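Matoušek M8 Wipe-Clean Table Covering: Long-Term Review

Reviewed by Čestmír Ondrejka

The M8 is a coated table covering sold off the roll by Matoušek, with a gloss finish and a choice of printed or plain patterns. I bought a 700 g per square metre length from the Lotero shop in Rurthorpe last May and have had it on the kitchen table ever since. The table is used for meals, homework and general dumping, so the covering has had a fair trial.

Construction

The M8 has a woven cotton backing with a smooth plastic coating over the print. The weight is on the high side for a domestic covering. My previous one, a Fletum, was much thinner and wrinkled whenever a plate was dragged across it. The M8 stays put on a bare table with no clips.

Roll width is 140 cm. Length is cut to order in steps of 10 cm. My table is 80 cm wide, which leaves a drop of 30 cm on each side. That is slightly too long for comfort when seated, and I trimmed it to 20 cm with ordinary scissors. The cut edge has not frayed. A hem is not needed, though the shop offers one at extra cost.

Laying it flat

The covering arrives rolled on a card tube and keeps a curl at the last 30 cm or so. The leaflet says to leave it face up overnight at room temperature. Mine took three days. A hairdryer on the low setting, moved constantly, dealt with the remaining corner. Do not iron it, even through a cloth - the leaflet is clear on this and so was Branislav Kuruc at the shop, who has had two returned with melted patches.

Surface and glare

The gloss finish is the main thing to consider before buying. It wipes down faster than matt and shows crumbs readily. It also reflects whatever lamp hangs over it. With a bare bulb the reflection is tiresome when reading. With a shade it is acceptable. Small items are easy to find on it, and with children in the house there are always small items.
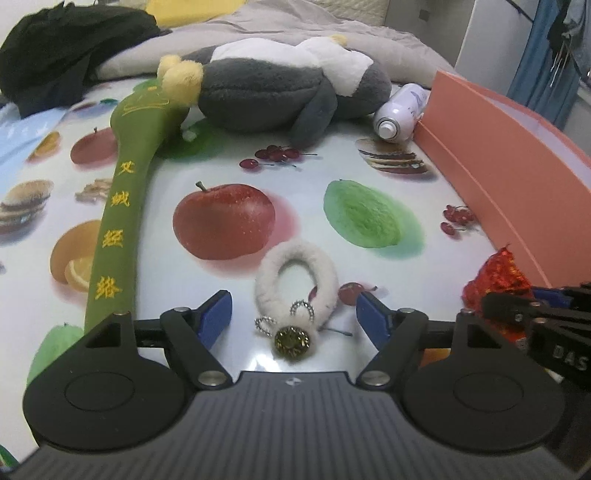

Stain resistance

I tested an offcut with the usual offenders, each left for 8 hours and then wiped with warm water and washing-up liquid.

Tea and coffee: no mark.
Red wine: no mark.
Beetroot: faint pink, gone after a second wipe.
Turmeric paste: yellow stain, still visible after a week, much reduced after two days on a sunny windowsill.
Ballpoint pen: permanent. Spirit lightens the line but dulls the gloss.

Newsprint also transfers if left under a damp cup. The old Fletum did the same.

Heat

The maker gives a limit of 80 degrees. A mug straight from the kettle left no ring. A casserole dish on a cork mat left none either, but a thin cloth mat under the same dish produced a shallow dent that recovered by the next morning. Use a proper mat.

Wear

After over 106 washes - I kept a tally on the calendar for the first few months - the print shows no fading in the centre. There is light scratching where the laptop sits, visible only at a low angle. At the table corners the coating has begun to whiten at the fold. Štefánia Vávra has the same covering on a round table and reports no whitening, so sharp corners are the likely cause.

Smell

Noticeable plastic smell for the first four days, gone within a fortnight. Unroll it in a spare room if possible.

Verdict

Good weight, good cleaning, poor against turmeric and ink. The corner whitening would put me off a second purchase for a square table, and I would look at the matt version for any room with an unshaded lamp. For a round or oval table it is worth the price. Four out of five.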